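# Budgeting for a second small arm bench – what do people forget?

Posted in **Equipment & Planning** by **Siebe Kramer**

Hi all! I help run a shared workshop in Dernness, and in May we get to put in a request for next year's equipment. The amount on the table is 3489, and I would love to spend it on a second bench with a small desktop arm, the printed kind with servo motors. The one we have now gets booked every single evening and I'm so happy about that – it just means people are waiting weeks for a turn.

My draft list is the arm itself, a control board, a power supply, a decent work surface and a frame to hold it all steady. What I can't judge is the small stuff. On the current bench we work on a big sheet of paper taped to a board, with pencil marks for where things go, and a cardboard box for putting objects into.
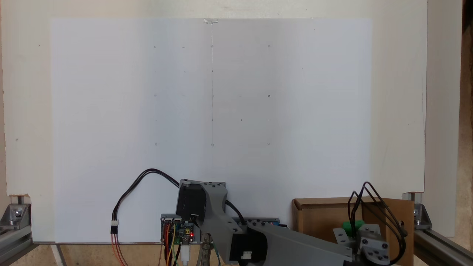
I'd like the new one to match it closely, so that people can move from one to the other without learning everything again. Is that a sensible way to plan, or should I take the chance to buy something nicer? And how much should I hold back for spares? I had 37 set aside and my co-organizer laughed at me.

It has to be a single order, too. We can't go back in the fall and ask for more.

*3 replies*

---

Great project! I planned two benches like this for the school in Skernton, so let me throw in what I learned (mostly by getting it wrong the first time).

Match the old bench, yes. Same arm, same servos, same board. A spare that fits both is worth a lot more than a fancier arm that shares nothing with its neighbor. Our whole second setup came to 2552 with the frame included, so I think you're in good shape.

Where I'd spend more than you've planned:

- Servos. Buy 3 extra, at least one of them for the gripper end.
- Cables and connectors. Get longer ones than you think you need, because they have to loop around the joints and still leave slack when the arm reaches out.
- Aluminum rail and corner brackets. Order them together from one supplier, or the bolts won't fit the slots. Ask me how I know!
- A proper mount for the electronics.

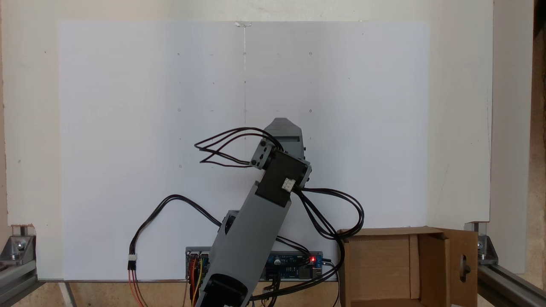
**Marijke Desmet**
Skernton · member

Continuing, as I hit post too early – on that last point, think about where the board will sit before you buy the tabletop. If it's right next to the working area, the wires need somewhere to go, and a deeper table gives you that for very little money. I'd get the table in person if you can. Ours came by mail and was a hand's width too short.

Keep the paper and the cardboard box, by the way. They cost next to nothing, you can redraw your marks whenever you like, and it's the one part of the budget you never have to defend to anybody.

For objects, pick things with flat sides and a strong color to begin with. Big dice are wonderful and you can get them in any toy store.

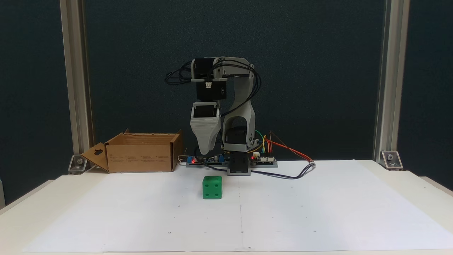
*Green die on the marked paper, with the arm folded up behind it and the open box at the left.*

On spares, 37 won't even cover a servo where I shop, so I'm with your co-organizer! Put the leftover from the main order there and call it "maintenance" in the request. That word went through without a question in our case.

---

**stenonden_bench**

just buy two of everything

---

**Bakker**

Agree with Marijke on the servos, less so on the table. We used an old door on trestles for years and it was fine once we screwed it down. Check whether your printer can do the arm parts before you pay for a printed set, as that could free up a good chunk. You'd want to print a few spare brackets anyway. Does your request have to include shipping? Ours did and I hadn't counted it.

---

**Siebe Kramer**

Thank you all, this is so helpful! Yes, shipping has to be in there, and no, I hadn't counted it either. We do have a printer, so I'm going to try one of the brackets this week and see how it comes out. Spares line is now renamed and a lot bigger. Marijke, could you tell me how deep your replacement table is?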